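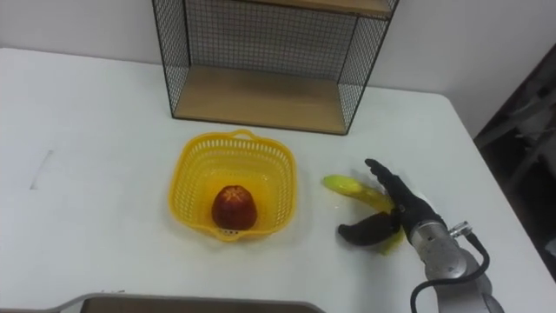 Yellow basket, white table.

My cousin Mariann Csizmadia is getting married on 26th October and I have been put in charge of the favours. I said yes in August, when I was sitting in a garden with a drink and October seemed like something that happened to other people.

The first quote, from a firm called Hotela, was for 200 little boxes of sugared almonds with ribbon. Mariann has invited almost 275 people. I rang to ask about the difference and was told that "couples usually share" -- which may be true of almonds, but I've met my uncles.

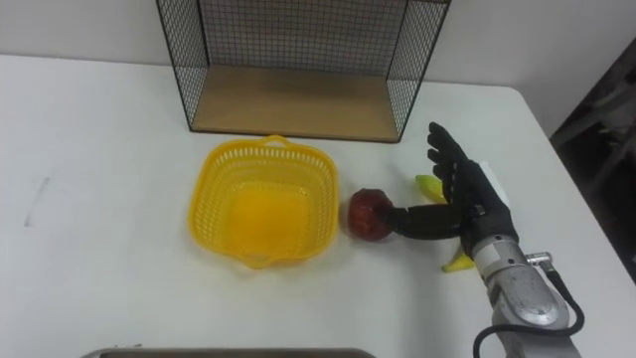
So we dropped the almonds. Gizella Pintér, the bride's godmother, wants seed packets. The bride wants candles. The groom wants to be left out of it, and I've begun to see his point.
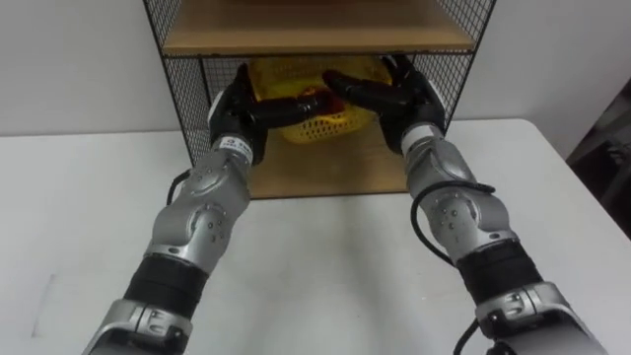 Where we've got to

Candles, then. Plain ones, no names on them, delivery promised in two weeks. Gizella is bringing seeds anyway.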